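Gathering Suturing Examples for a Learned Policy: What We Changed and Why
Lionel Parsons and Nkechi Tamuno
December
8 min read

3. Collecting the demonstrations

I'll admit up front that we thought this would be the easy part. The plan, as Trygve Hägglund drew it on the whiteboard, was to have people sew with the robot, save everything, and train on it. We ended up spending longer on this section of the project than on the network itself, so I'm going to go through it at the pace it deserves (Nkechi has already cut it once).

3.1 Who sewed, and how

We had 19 operators at the two sites, Bernel and Udstead. A few of them sew for a living and the rest were trainees who had put in their hours on the practice console. Everybody got the same short brief: close the cut with separate stitches, tie each one the way you normally would, and trim when you feel like trimming. I was against that last bit at first! I wanted one fixed routine, same grip and same number of throws, and I lost the argument. Wendy Hebden pointed out that if every example started from a tidy grip with the thread laid out just so, the policy would never learn what to do with a mess. She was right, and the loose brief stayed.

A demonstration starts when the operator takes control and stops when they let go of both hand controls. It doesn't have to contain a whole stitch. We keep the motion of both arms, the jaw openings, and all the camera views on one shared clock. After throwing out the ones with missing data we were left with 1288 demonstrations, and we held back 40 of them for testing before anybody had trained anything.

3.2 What the cameras see

The wrist views are wonderful for the moment of contact and pretty bad for anything else. An instrument that sits close to the lens turns into a big gray smear, and it tends to do that right when you'd like to know where the thread went. The fixed view has the opposite character: you get the needle and the long runs of thread together, but the instruments may only poke in at the sides. Figure 4 has one fixed view and two wrist views from the same session, and I'd suggest looking at the thread first in each.
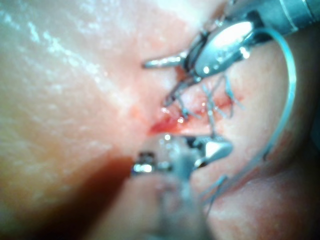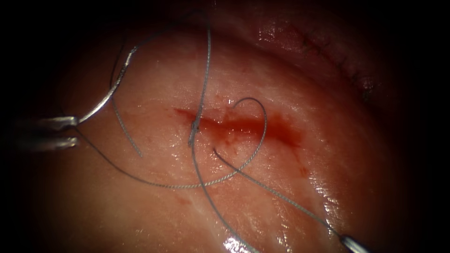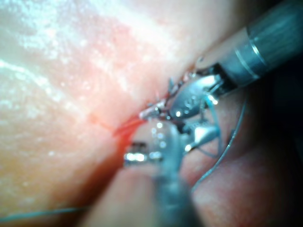 Figure 4. Two instruments working at a cut in tissue, with suture thread in view. Top and bottom: wrist cameras. Middle: fixed camera, with the curved needle at left.

Bainbridge Group for Robot Learning, Surgical Skills Team

You can see our labeling headache in the middle picture. The thread makes a wide open loop, another length comes down and crosses it, and there's a straight piece running off to the gripper at lower right. Which bits are the same strand? We tried having labelers trace every piece from end to end and they disagreed so often that we gave up on it. Now they mark only the needle, the jaw tips and the free ends they can find, and they're allowed to answer "can't tell." That answer is kept in the training data as its own label.

The top picture is the kind we use for learning about finished stitches, with the three short strands standing up at the wound and the long blue thread curving out to the right. In the bottom one the jaw tips come together at the red line, and the lower shaft is so blurred that our first tip detector simply lost it. We fixed that by labeling nearly 700 extra wrist images by hand, picked for heavy blur, and mixing them in early in training.

3.3 Segments and sorting

Kipchumba Kinyua wrote the tool that cuts each demonstration into segments: reach, drive the needle, pull through, wrap, tighten. He calls it Zallcombe and so do the rest of us now. It makes a first guess from the jaw openings and a person then slides the boundaries. Pull through and wrap blur into each other, especially with the quicker operators, so we let those two overlap in the labels and the loss doesn't punish the policy for picking either one inside the overlap.

We kept the clumsy attempts too (dropped needles, regrips, a thread hooked on the wrong jaw), each flagged so they can be weighted down or left out. Section 4 compares training with and without them.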